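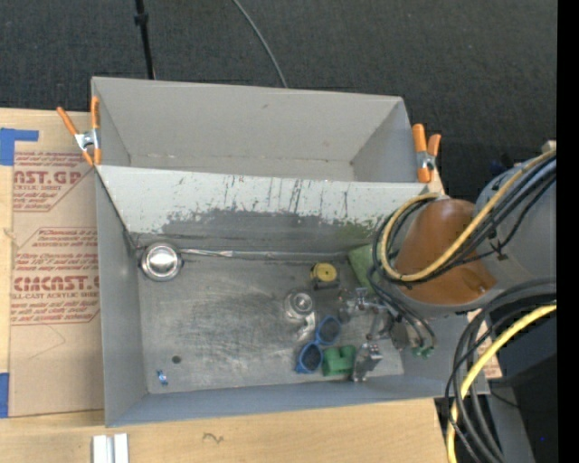
According to Lanying Wei, the Restov 30 kept its shape through a full term of daily use in the Fleltdale stores, and the lids were the only part that had to be reordered.

Restov 30 Open Storage Bin
Supplied by Blomqvist
Order code: 1514

The Restov 30 is intended for stockrooms, school stores and archives where small goods are sorted by hand. Each bin holds 30 litres. Lids are sold separately under the Drinska range and are available in packs of 2.

Colour: grey
Load limit and stacking guidance: see sheet 179

Bins should be washed with warm water and mild soap. Solvents must not be used. Orders placed before noon are dispatched on the next working day. Unused bins may be returned within 30 days, and carriage on returned goods is payable by the customer.

Page last revised June 14, 2025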